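Repainting a small room: notes on sheen, primer and drying time

Last updated: February 1, 2018

I moved into the Vestberg building in September and left the walls alone until I had lived with them through one heating season's worth of bad light. The paint in the back room was a flat builder's white, applied thin, and every hand that had touched it had left a mark. A damp cloth took the mark off and some of the paint with it. These are my notes on redoing it. They cover one room with plaster walls in fair shape and no history of leaks. If your walls are peeling or chalking, you have a different job.

Sheen first. Flat paint scatters light and hides surface defects. Gloss reflects it and shows them. Eggshell sits between the two and can be wiped, within reason. The names are not standardized from one maker to the next, so an eggshell from one company can look like another's satin. The only reliable method is to paint a sample board and hold it against the wall at the hour when the light comes in at the lowest angle. I painted four boards. Two looked the same to me at noon and clearly different at five in the afternoon.

I settled on Hervieu eggshell in a white with a small amount of black and yellow in the tint. The code on my can is 2271. I mention it for my own reference, as I will need it for touch-ups. An off-white of this kind reads as plain white until something whiter is next to it. Trim and cover plates are the usual offenders. I considered matching the trim to the walls and decided against it – the trim needs a harder paint in any case, and the difference is small enough to live with.

Preparation took longer than painting. I washed the walls with a mild cleaner, rinsed twice, and let them dry overnight. Then I went over them with a work light held flat to the surface, circling each dent in pencil. Use pencil lightly. Heavy graphite can show through two coats. Filler went on in thin layers and was sanded with 120 grit, then 180. The bare patches got spot primer. I used Grakwood, which sands well but has a strong smell for the first day.

Skipping the spot primer is the most common cause of what painters call flashing. Filler absorbs paint at a different rate from the painted wall around it, and the patch dries duller. A third coat does not always cure it. I learned this in my last apartment, where a row of dull ovals was visible above the sofa until the day I left. 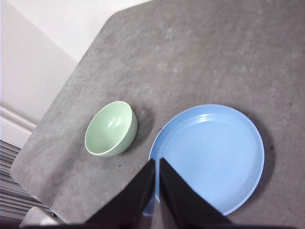
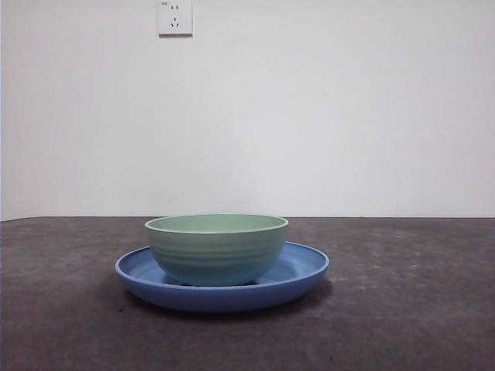 Off-white walls behind a gray tabletop.

For application I used a 10 mm roller sleeve and a two-inch angled brush. Cut in one wall at a time and roll it while the cut line is still wet. If the line dries first, the overlap gets a double thickness and shows as a band near the ceiling. Keep the last pass of the roller in one direction, top to bottom, with almost no pressure. Do not go back over an area that has started to set. The urge to fix one spot is strong and the result is worse than the spot.

Inside corners deserve some care. Paint collects in them and dries in a ridge. I brushed the corner, rolled as close as the sleeve allowed, and pulled the brush down once more with nothing on it. Cover plates come off before any of this. Turn off the power at the panel, remove the plate, and put the screws in a labeled bag.

Drying and curing are separate things, and the can label is mostly concerned with the first. Mine was dry to the touch in two hours and ready for a second coat in four. It stayed soft enough to dent with a fingernail for much longer. I waited 17 days before leaning anything against it and would wait that long again. Low temperature slows the process, and so does high humidity. I kept the heat on and a window open a crack, which is wasteful but worked.

One coat used 700 ml less than the store calculator predicted. I put this down to the primer and to the calculator being run by people who sell paint. The remainder is in a small sealed jar, filled close to the lid to limit the air inside.

Still to do is the hallway, where the old paint is oil-based. I have a can of Zestdale bonding primer for it and have not opened it yet. I plan to test it behind the coat rack first, leave it a week, and try to scrape it off with a putty knife.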